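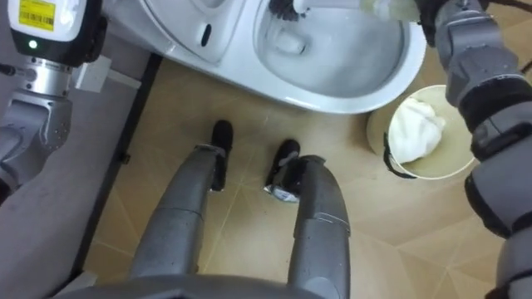 Figure 1. Head camera view, bowl-brushing task. Brush held in the right gripper.

Unit 6: Contact tasks under a position-controlled arm
Notes by Mehrangiz Kiani. Read before the February lab block.

6.1 Why brushing is in this course

Units 1 to 5 dealt with free-space motion and grasping. In both, contact is an event: it starts, and the controller switches mode. In brushing, contact is the normal condition. The tool has to stay against a curved surface while it moves along it, and the force has to stay inside a band. Too little and the bristles skate. Too much and the handle flexes, the head rolls, and the tool frame in your model no longer matches the tool.

The arms on our platform accept joint position targets at 200 Hz. There is no direct torque interface in the student build. Compliance has to be produced in an outer loop, and the lab uses the admittance layer in Stiritz for this.

6.2 Admittance loop

Let x_d be the desired brush head pose, x_c the commanded pose and f the estimated contact force in the tool frame. With e = x_c - x_d, the layer integrates

M e'' + D e' + K e = f - f_d

and passes x_c to the inverse kinematics. M, D and K are diagonal in the tool frame. Set K low along the surface normal and high along the tangent directions. The sign convention for f is force of the environment on the tool. Most of the unstable runs handed in last year had this reversed.

The force estimate comes from motor currents and is poor at low joint speeds, where friction dominates. A deadband is applied before the integrator. Choose its width from a static log recorded with the tool held clear of all surfaces.

6.3 Estimating the tool frame

The planner needs the transform from gripper to brush head. A nominal value from the CAD model is not good enough, as the handle can rotate or slide in the jaws during the grasp. Akbari, the perception node, refines the transform by segmenting the brush head and fitting its outline against the nominal model.

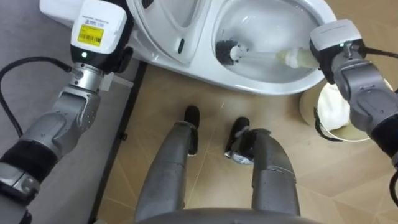 Segmentation quality depends on contrast between tool and background, and on how much of the tool is visible. The easy part of the problem is the head: black bristles against white porcelain give a clean boundary for most of the outline. The handle is harder. It is white over a white bowl, and the pale, translucent grip section goes into the jaws, so the end of the handle cannot be observed at all. Akbari therefore weights the head outline heavily and treats the handle as a direction cue only. Bright highlights on the glaze are masked by a saturation threshold before fitting. If you lower the threshold too far, the mask removes porcelain next to the bristles and the fit drifts toward the rim.

Rotation about the handle axis is not observable for a round head. Leave it at the nominal value and do not let the optimiser move it.

6.4 Path generation

The bowl is modelled as a surface of revolution with an elliptical correction. The planner, Flukerden, lays arcs on this surface from the rim down to the waterline and samples each arc into waypoints. The reference path for the lab has 263 waypoints, of which 161 remain after the reachability filter. The rejected ones are mostly on the side of the bowl nearest the robot, where the right wrist runs into a joint limit.

Points to check in your own solution:

The body does not step during a stroke. Both feet are fixed and the reachability test assumes this.
The left arm is not used for this task, but it is still in the collision model. Do not remove it to speed up planning.
Surface normals point out of the porcelain. A flipped normal drives the brush away from the wall.

6.5 Lab exercise

The log set contains 2,848 synchronised samples of joint position, motor current and head camera frame index. Using these:

(a) Determine the deadband width for each tool axis.
(b) Choose D for critical damping given M = 1.5 kg and your own K. State your K.
(c) Replay the log through Akbari with the highlight mask on and off. Plot the translation error for both.
(d) Explain the difference in (c) in one paragraph.

Submit plots as PDF and code as a single archive. Ruben Van Loon marks parts (c) and (d) and runs the Saturday help session. Units must be labelled on every axis.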